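Gripper notebook, bench 2

Carrying on from the last entry, which ended with me complaining about the Feltetik fingers and promising to be fair to the Borkari ones. I have tried to be fair.

Where things stand: the Borkari set is the soft wedge type, black, one molded finger per side, and the brochure says it "conforms to household items without tuning." I have read that sentence on three brochures from three companies. The Feltetik fingers are the flat aluminum ones with the glued pads, and what I wrote about them in September still holds. They grip well when you are lined up and badly when you are not, and the pads walk.

The task is forks and spoons out of a tiered caddy, one at a time, laid down flat to the left. I picked it because everybody's demo uses blocks and cups, and any gripper can pick up a cup. A fork handle is thin and slippery, and it is usually lying across another fork handle.

Open position before a run, wrist view:
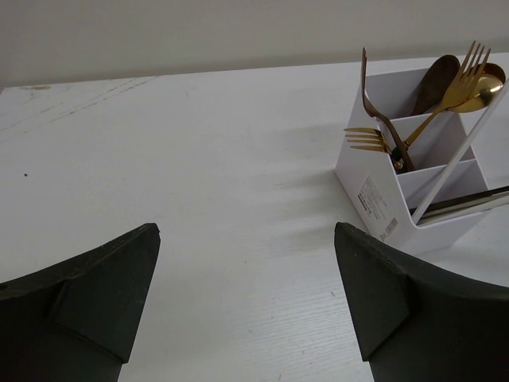

Ruawai workshop, 4 Feb 2021

Set up first thing, Borkari fingers on, wrist camera in the new bracket. Arm is the Datby, same as before, old firmware. I am not updating firmware in the middle of a comparison, whatever the pop-up says.

Mounting took longer than it should have. The Borkari adapter plate has slots where I would want dowel holes, so you can bolt the fingers on a couple of degrees off from each other and not notice until they close. I noticed when they closed. Tips met on the left side and not on the right. Loosened, squeezed them shut on a steel rule, tightened with the rule still in there. Better. Would not trust it after a crash. Write the rule trick on the plate with a paint pen.

Camera bracket: fine for stiffness, not crazy about the angle. Both fingertips stay in view when the jaws are open, and that was the point of it, but they take up both bottom corners. Coming down on something small, the last bit of the approach happens right where the fingers are closing in on it. The old bracket had the opposite problem, lots of table and one finger you had to guess at. I'd take this one over that one but I want to try it tilted up a little before I order more.

Exposure is the bigger headache. White caddy, white table, pale wall. The edge of the caddy comes through as some soft gray and not much else, and the shiny gold pieces have hot spots on them. Auto exposure hunts when the wrist turns. Locked it by hand at a setting that keeps the tines readable and lets the background go where it wants. The segmentation does not like it. The segmentation doesn't like anything white on white, and I have said so before, and I was told the new weights would deal with it. They have not dealt with it.

First block of trials. I left the small gold fork lying over the side of the caddy with its tines out over the table, because that is how a real drawer ends up and also because it is the most annoying case. If the gripper goes for the tines, it has very little to hold. If it goes for the handle, it has to reach in between the dividers with two fingers that are frankly fat. The brochure photographs all show these fingers from the side, where they look slim.

What the planner does is go for the tines, every time, since that is the nearest thing sticking out. The soft faces fold around them a bit and you get a hold that looks great standing still. Then the fork rotates. The weight is all out in the handle, the handle drags on the divider, and the thing swings down before it is clear. I don't count a fork dropped back into the caddy as a pick, even though it left its compartment for a moment. The Borkari sample script does count it, by the way. Their success check is "jaw width greater than closed for half a second." With that check I could get a very nice number by pinching the rim of the caddy.

Rewrote the check. A pick is a pick when the piece is on the table, flat, with the jaws open and the arm backed off. I look at it with my own eyes and press the key. Slow, but I believe it.

Totals for both finger sets so far, old and new, using the strict check: 218 attempts, 110 clean picks. I am leaving the split between the two sets out of this page until the Feltetik block is redone with the new camera angle. Comparing them now would be comparing brackets. I know what people will want to do with that total and I would ask them not to. Half is not a result, it is a mix of two different things, and some of the attempts were on the wooden spoon, which either gripper will pick up all day.

About the wooden spoon. It stands up at the back, the bowl is wide, it isn't slippery, and it makes every gripper look good. I am going to drop it from the scored set and keep it as a warm-up piece. If it fails on the spoon, something is bolted on wrong.

The flat ones in the front compartment are the other end of the scale. They lie bundled together, and a soft finger has no edge to get under them with. Tried a few by jogging the arm by hand, to give it the best chance. The tips just push down on the top one. With the aluminum fingers I could at least get a corner in. So much for conforming to household items. 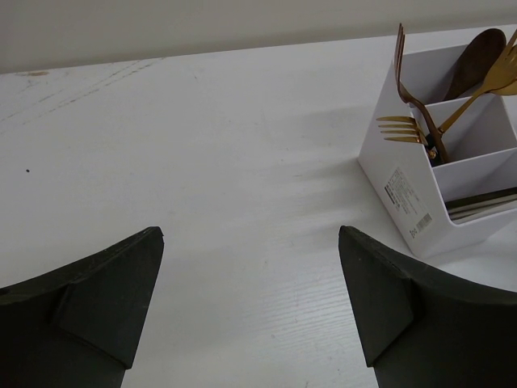 Second block, after adjusting approach height. Came in higher and steeper and forced the grasp point back along the handle, away from the tines. This helped the drop problem a fair amount and made a new one: the outside of the right finger brushes the caddy on the way down. The caddy weighs nothing, so it slides. After a slide, every grasp point is off by however far it slid, and the planner does not look again until the next attempt. I stopped and put double-sided tape under it. I realize that is cheating a bit. A caddy in a kitchen isn't taped down. I will do one block untaped at the end and report it separately, and if it is bad it will be reported as bad.

Things to keep an eye on with these fingers:

Dust. The soft faces pick up everything. Wiped them between blocks with a damp cloth and let them dry. I haven't tested whether wiping changes the grip. Should do that, dirty against clean, same piece, same pose.

Twist. With a thin handle off center the two faces don't fold the same amount, and the handle comes out yawed. You can see it in the wrist view if you know where to look. The placement step assumes it is straight. It then lays the fork down crooked, sometimes with one end up on the caddy.

Closing force. The Borkari controller gives you a number with no units. 1,435 is what I ended up at. Lower and the handle slips, higher and the tips buckle outward and the hold gets worse, so there is a sweet spot and it is narrow. I emailed to ask what the number means and got the brochure back. Compare with the Datby controller driving the Feltetik set, which reports newtons, and they are believable newtons when I check with the scale. That counts for something with me even if the pads walk.

Controller otherwise: Borkari box drops its connection if you command a close while the last open is still finishing. Put a wait in. Crude. It has not dropped since, though I have only been at it an afternoon and I would not bet on it.

On the claim that the soft set needs no tuning: I have now tuned approach height, approach angle, grasp point, force, exposure, and the success check. The last two I would have had to do anyway. The other four are tuning. I'm not saying it is a bad gripper. On round handles with room on each side it is the nicest one I have had on this arm, quiet and forgiving, and I could crash it into the table and only be annoyed. I am saying that if I had believed the sheet I would have run the sample script, got a number in the nineties, and told everyone to buy six.

Someone will ask about using narrower soft tips. Borkari lists a slim version. Same adapter plate, same slots. I would like to borrow a pair before paying for a pair. I suspect slim means they buckle sooner, and the force window is already small.

To do:

Tilt the bracket up and look at the approach again.
Redo the Feltetik block with the new bracket, taped caddy, strict check.
Dowel holes in the plate, or at least scribe lines.
Dark mat under the caddy, one block only, to see how much of this is vision and how much is fingers. I think more of it is vision than I have been admitting on this page.
Take the wooden spoon out of the scored list and say so in the header of the log.
Make the planner look again after any contact. This has been on the list since September.
Ask for the slim tips.

Left the Borkari set on the arm with the power off and the force value written on tape on the controller. Please don't change it without writing the old one down. If the fingers look crooked when they close, that is the plate again, the steel rule is in the top drawer.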